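Towel people wanted! Part-time folders and sorters at Skokis

Posted November 2024 by Marichka Hladun

Hi! I run the folding side of Skokis, a small towel service on the ground floor of the old Stetsiuk building, and I'm looking for two people to join us on the day shift. If you're the kind of person who re-folds the towels at your sister's house when she's out of the room, please keep reading, because I think we'd get along.

First, what we do. We wash, dry, fold and pack microfiber and terry towels for gyms, car detailers, hair salons and a couple of swim schools. The washing and drying happens over at Jilside. The clean stuff comes to us in rolling bins, all jumbled up, and we turn it into neat stacks that somebody can grab with one hand. We get through 2,707 towels in a normal week, and October went well over that thanks to a new gym contract, which is why you're reading this.

The colors matter more than you'd think. Teal goes to the gyms, orange goes to the detailers, and if an orange one ends up in a gym stack I will hear about it by lunchtime (ask me how I know). So step one is always spreading things out on the table and seeing what you've got.
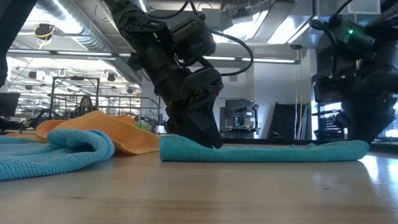 Teal and orange towels on the table, one flat and the others still to do

You'll take a towel from the heap, lay it flat, smooth it from the middle out toward the ends, and give it a quick look for stains, pulled loops or a hem that's coming apart. Then it gets folded in thirds the long way and in half twice. Salons want theirs rolled, and rolling is a little harder than it sounds if you want the roll to stay put. Wing-sze Cheung will teach you hers, and it's the best roll I've ever seen. I've been here longer than she has and mine still come undone if you look at them funny.

What the job involves, day to day:

Sorting mixed bins by color and by type
Laying out, checking, folding and rolling
Setting aside anything worn or stained (it goes in the rag bin and we sell it on to Sastow)
Counting into stacks and tying them up
Packing the crates for the van, with the customer's tag on the outside where the driver can read it
Keeping your table and the floor by it clear at the end of the shift

A stack is 10 towels for the thick ones and 20 for the thin ones, and a crate holds 80 of the thin. You don't have to be fast on day one. I'd much rather have somebody slow and tidy in the first month than a speedy person whose corners don't meet. Speed comes by itself, usually in week three or four, and you'll notice one afternoon that you've been chatting the whole time and the bin is empty.

About the room: it's a working space, so please don't expect a fancy office. Concrete floor, wire shelving, light wood work surfaces, good bright light. The floor is hard on your feet if you're not used to it. We have mats for the folding tables, but wear proper shoes anyway, closed toe, with some cushion in them. There are cables on the floor in places too, so pick your feet up.

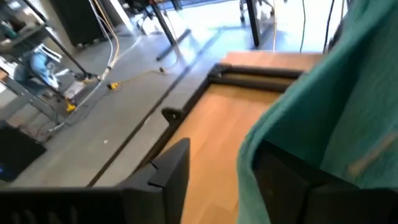

Teal-green cloth, and the concrete floor you'll want good shoes for

It can get cool in the mornings before everyone's moving, so bring a layer. There's a kettle, a microwave and a fridge down the hall, and the bakery across the street does a very good cheese bun for those of us who never remember to pack lunch. Music is allowed, and whoever gets in first picks. Vitalii Panasiuk gets in first a lot, so you may want to make your peace with accordion. (I've started to like it. Don't tell him.)

Who I'm looking for:

Somebody who can stand for most of a four-hour shift, with breaks
Somebody comfortable lifting a full crate onto a shelf, or happy to ask for a second pair of hands
Decent color vision, or a system that works for you. We've had a color-blind folder before and we just put tags on the bins, so don't let that stop you
Enough English to read a tag and have a chat. Ukrainian and Cantonese are both spoken here as well
No experience needed. Hotel, laundry or shop work is nice to have

One thing I'd ask you to be okay with is lint. There's lint. The terry towels in particular shed for their first few washes, and the green ones will leave little bits on a black sweater that follow you home on the bus. If you have a fabric allergy or bad asthma, please talk to me before you apply and we'll work out whether it's a good idea.

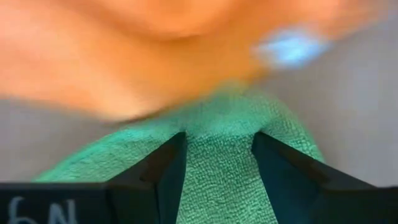
Green terry up close, loops and all

Hours and pay. Shifts are 9 to 1 or 1 to 5, Monday through Friday, and you'd do four a week. You can pick mornings or afternoons and stick with them, or swap with a coworker as long as you both write it on the sheet. Pay is hourly, with a raise after your first three months, and I'll go through the exact rate with you on the phone. The first two shifts are paid training. You'd get your own apron, and you can take home rag-bin towels for the car or the dog.

We also have a busy-season bonus. Between now and the new year we have an extra order of 2,000 knitted hand towels coming through, and everyone who works the full stretch shares in it. They're ribbed and kind of stretchy, and they don't fold like the flat ones do.

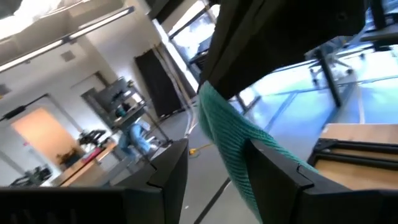 My advice with anything ribbed is to lay it out with the ridges running away from you and let it settle before you touch it. If you pull at it you'll end up with one end wider than the other, and then the whole stack leans. We'll practice on those in training anyway, so please don't go home and worry about it.

How to apply: send me a few lines about yourself and when you could start. A resume is fine if you have one, but I really don't need it. Tell me whether you'd like mornings or afternoons, and whether you're a folder or a roller by nature. If writing isn't your thing, stop by the side door any weekday between 1 and 2 and ask for me or for Melaniia Hutsuliak. She does the schedule and she'll be happy to show you the tables.

I'll ask everybody who seems like a fit to come in for a short try-out, maybe half an hour, with a mixed bin and a cup of tea. You're welcome to bring a friend who's applying too. Zakhar Lytvynenko and his cousin tried out together last year and Zakhar now packs all our salon crates, so it can work out very well!

We'll keep the ad up until both spots are filled. Parking is behind the building, next to the loading door, but please leave the space with the yellow line free for the van.

Marichka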